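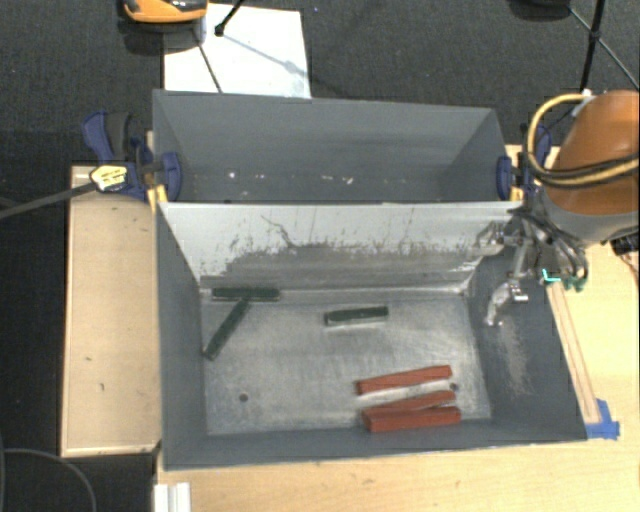
# Worn floors in sloped bins: repaint, line or leave?

**tnaqvi**

28 March 2024

I have two grey bins on the bench, one behind the other with a sloping divider between them. I use them for sorting blocks by colour before they go back into sets. At the moment the front one has three green and three red in it, which is a light load. In normal use it takes a good deal more.

The floor of the front bin has gone patchy. It is a mottled silver-grey, rubbed cloudy in places and covered in fine scratches. The divider is worse to look at: very light grey on the upper half, darker metal colour below, with a ragged line where the paint stops and small dark chips along it. The right wall has a pale scuffed patch. The left wall is still smooth.

Options as I see them:

1. Strip the lot and repaint.
2. Fit a loose liner to the floor and touch up the divider.
3. Leave it alone.

The blocks are used by children, so I want no flakes travelling with them. Has anyone lined a bin with sloping walls and kept it tidy at the corners?

Talha Naqvi

---

**sandhu_w**

Option 3 for the floor, a partial version of option 1 for the divider.

A floor that has worn evenly is usually stable. Scratches are shallow and do not shed. A chipped edge does shed, and that is your divider. Feather the ragged line with fine paper, wipe, and look at it again after a month. If the line has not moved you can stop there.

I would not paint a surface that blocks are dropped on all day. I did mine with two coats of enamel and the floor was through to metal again by July.

---

**flatpack_ines**

Disagree on leaving the floor. Bare metal marks light-coloured blocks. You may not see it on dark green, but put white or yellow ones in the same bin and they pick up grey smears from the rubbing. I spent an evening with washing-up liquid getting it off a set of yellow ones.

Liner, every time. 3 mm cork, cut to the floor and left loose. It also takes most of the noise out.

---

**sandhu_w**

What metal was yours? Aluminium smears. Coated steel, much less so. If Talha wipes the floor with a dry white cloth and it comes up grey, then I agree with you. If it comes up clean, the liner is solving a problem he does not have.

Cork also crumbles at a cut edge, so you swap paint flakes for cork crumbs.

---

**flatpack_ines**

Mine was aluminium, yes. I should have said so.

The crumbling depends on the blade. With a new blade and a straight edge I get none. With an old blade I get plenty.

---

**Mortice_Ken**

There are two small round holes in that floor, one at the lower left and one towards the right, next to the top red block. The right-hand one looks brownish in the middle. Are those fixings or drain holes? If there is rust starting, that matters more than any of the scratches. Rust creeps under paint, and it will creep under a liner without your seeing it.

---

**tnaqvi**

I have never had cause to find out, as the bins came to me second-hand. I will put a torch and a cocktail stick to the brown one tonight. It could be old glue.

White cloth test done on the front bin. Very faint grey on the first wipe, nothing on the second. I take the first to be dust.

---

**sandhu_w**

Then it is not smearing. Leave the floor.

---

**pellmell**

Slightly off the question, but why sort by colour at all? I look after a toy library and we gave that up. Children build by length. When we sorted by colour they tipped out every bin to find the long ones, which is how our bins got scratched in the first place. We sort by length now, and the tipping has dropped off.

---

**tnaqvi**

Colour is only the first pass, and I do it, not the children. Each set goes out in its own box with a fixed number of each colour, so I need to count by colour before I count by length. Our list runs to 937 pieces. Sorting by length first means looking at every piece twice.

---

**pellmell**

You look at every piece twice either way, surely. Two passes is two passes.

---

**tnaqvi**

The second pass is over a smaller heap. The red heap, for example, is 344 pieces, and I can do that at one sitting without losing count. I have tried it in the other order and lost my place every time.

---

**Mortice_Ken**

He is right that small heaps are easier to keep count of. You are right that the total handling is the same. Can we go back to the bin?

---

**quietdrawer**

Has anyone used Vellum drawer mat for this? I have it in Nolard trays, which have sloping sides too. It is thin enough to fold a short way up the wall, so there is no gap in the corner for grit to collect. The drawback is that it needs a flat-headed weight on it for a night or it springs back up. I used a catering tin.

---

**flatpack_ines**

I have used it. Good on the flat, poor on a slope. The part that goes up the wall lifted within a week, and then small pieces slid underneath. If you use it, cut it to the floor and stop there. Same advice as for cork.

---

**quietdrawer**

Mine has not lifted, but I only keep cutlery in there and the slope is slight. Take that for what it is worth.

---

**sandhu_w**

On cutting to a floor with sloping walls, whichever material wins: do not measure the top opening. It will be bigger than the floor on all four sides. Make a paper template.

- Lay paper in the bin and run a fingernail round the foot of each wall.
- Cut on the crease, drop it back in and check it lies flat.
- Mark the front edge on the template. The bin may not be symmetrical, and you will turn it round by mistake.
- Cut the liner 1 mm under on each side.

The last point saves you from a bulge in the middle.

---

**Mortice_Ken**

I would go 2 mm under with cork, as it swells a little in a damp room. Otherwise agreed.

---

**tnaqvi**

Report on the hole. The cocktail stick brought out a crumb of something brown and dry. It crushed to powder between my fingers and left an orange mark on the cloth, so I am calling it rust. The metal beneath feels sound and the stick does not catch on anything.

---

**Mortice_Ken**

Surface rust, then. Twist a bit of fine wire wool in it, wipe with white spirit, let it dry and put one drop of metal primer on the rim with a matchstick. Do the other hole while you have the tin open. Then leave the floor unlined for a month at least, so you can see whether it comes back.

---

**flatpack_ines**

I will give way on the liner for that reason. Check the hole first and line it later if you still want the quiet. I maintain that the noise alone is worth the cork.

---

**hobbin**

What do people use on the divider paint? I have the same wear on a Jatoi sorting tray, on the slope where things slide down. Spray or brush?

---

**sandhu_w**

Brush, for a patch. Spray needs masking, and the masked edge leaves a ridge which then chips, so you end up with another ragged line slightly lower down. Thin coats, and 16 hours between them, whatever the tin says about being touch dry.

Alen make a satin metal paint that brushes out fairly flat. The light grey is close to what is on that divider, though I would not expect an exact match.

---

**hobbin**

Is there any sense in painting the lower half? It is where everything lands.

---

**sandhu_w**

None in my view. Feather the line, seal just across it, and leave the lower part as it is.

---

**pellmell**

I would paint the whole panel or none of it. A half-painted slope with a fresh band across the middle will look worse than what he has now.

---

**sandhu_w**

It is a bin.

---

**tnaqvi**

I will go with the band. Order of work: wire wool and primer on both holes, feather the divider line, one coat, wait, second coat. No liner for now. I will use the rear bin for counting in the meantime and keep the front one clear until the paint has hardened.

One question left over for Ken: does the primer on the rims need a top coat, or can it stay as it is?

---

**Mortice_Ken**

Top coat. Primer on its own is porous. One dab of the same grey will do it.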